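So the second pair of Feltora handhelds finally turned up in May, after sitting in customs long enough that Ishbel had started calling them the imaginary grippers. We'd been making do with the Pimelmont ones up till then, and I'd got pretty fond of them, so I went into the swap a bit grumpy!

First impression: the Feltoras are lighter in the hand but the trigger is stiffer. My forearms noticed after a single morning. The Pimelmont trigger has this lovely soft pull (mushy, Guido says, but he's wrong) and you can do a long session without thinking about it. On the other hand the Feltora fingers close dead straight every time, and the Pimelmonts had started to toe in on the left side, which mucked up our width readings for a good fortnight before Salim spotted it.

Then there's the tracking. Cube markers on top mean you've got a face pointing at something useful nearly whichever way you twist your wrist, and I'm a total convert. With the old flat tags I was forever holding my elbow at a daft angle to keep them in view.

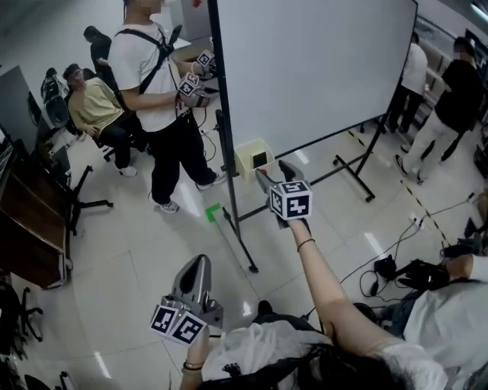

Can you use one of these in each hand without the tracking getting confused?
Mostly fine, as long as every marker has its own ID and you keep your wrists from crossing. Our dropouts nearly all came when one hand passed in front of the other, so we slowed down on handovers and they got a lot rarer.

We set ourselves 400 takes for the comparison and got to 199 before the Lombardi controller sulked and needed new firmware. Sveva rolled it back, rolled it forward again, swore at it in Italian, and it came good around 2 in the afternoon. No idea which bit fixed it. If yours does the same, try a different USB cable before you go pulling the lid off, I guess.

Where I've landed for now: Feltora for anything fiddly, Pimelmont for long boring pick-and-place. Gualtiero wants everyone on the same gear so the data matches, and fair enough, but my forearms get a vote too. Next up is the Villarance wrist camera, once I can find the right mounting screws. They're M2, and they were in my pencil case last I looked.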